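Umstellung auf Handgreifer in der Wäscheaufbereitung: Was ändert sich für die Leute?

**Hudec** schrieb am 2023-07-23:

Ich arbeite in einer Wäscherei mit 14 Leuten in Branow. Ab Oktober soll ein Teil der Faltarbeit automatisiert werden. Vorher sollen 2 von uns die Griffe mit Handgreifern vormachen, damit die Anlage von Jultonance daraus lernt. Betriebsrat haben wir keinen. Was heißt das im Alltag, und worauf sollte man vor der Zusage achten? Mir geht es um Arbeitszeit, Geld und darum, was mit den Aufnahmen passiert.

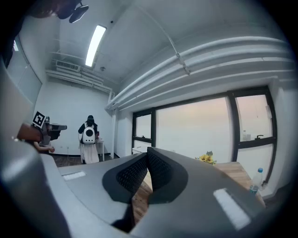 ## Antworten

**Pillach**

Habe das selbst gemacht, allerdings nicht bei eurer Firma. Man hat in jeder Hand einen Greifer und legt damit Tücher zusammen, räumt Körbe ein und wieder aus, immer wieder dasselbe. Geistig ist das leicht, körperlich weniger. Die Geräte ziehen nach einer Weile an Handgelenk und Schulter, vor allem wenn man sie frei vor dem Körper hält. Wir hatten nach jeder Stunde eine Pause, das war zu wenig. 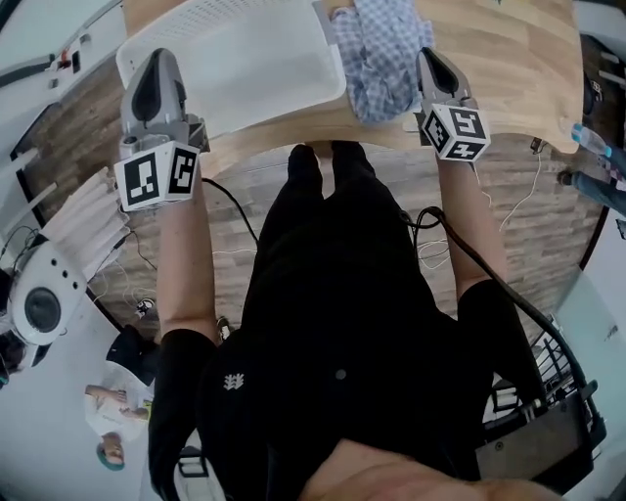 Karierte Geschirrtücher gingen bei uns schnell, Spannbettlaken waren eine Plage. Lasst euch vorher geben, welche Teile drankommen und ob eine Stückzahl verlangt wird. Bei uns gab es zuerst keine, nach 3 Wochen dann doch, und ab da wurde die Stimmung schlecht.

Zum Geld: Der Stundenlohn blieb gleich, der Akkordzuschlag fiel in der Zeit weg. Das hatte vorher keiner angesprochen. Schriftlich regeln lassen.

An meinem Platz falte ich heute weniger und sortiere mehr. Was die Maschine liegen lässt, landet bei uns, also Kaputtes, Verknotetes und alles mit Knöpfen. Entlassen wurde niemand, aber 2 befristete Stellen sind ausgelaufen und nicht neu besetzt worden.

**branow_nord**

Kündigen, bevor sie euch kündigen. Mehr sag ich dazu nicht.

**spaetschicht**

Der Vorredner hilft dir nicht weiter. Zu den Aufnahmen: Frag schriftlich, was genau aufgezeichnet wird (nur Hände und Tisch oder auch Gesichter und Ton), wie lange es gespeichert bleibt und wer es bekommt. Denk auch an Kollegen, die im selben Raum arbeiten und gar nicht mitmachen. Die müssen genauso informiert werden. Wenn ihr einen Datenschutzbeauftragten habt, ist der die erste Adresse, sonst die Aufsichtsbehörde eures Landes.

Einen Betriebsrat könnt ihr bei eurer Größe übrigens gründen. Bis Oktober ist das knapp, die Gewerkschaft berät euch aber dazu.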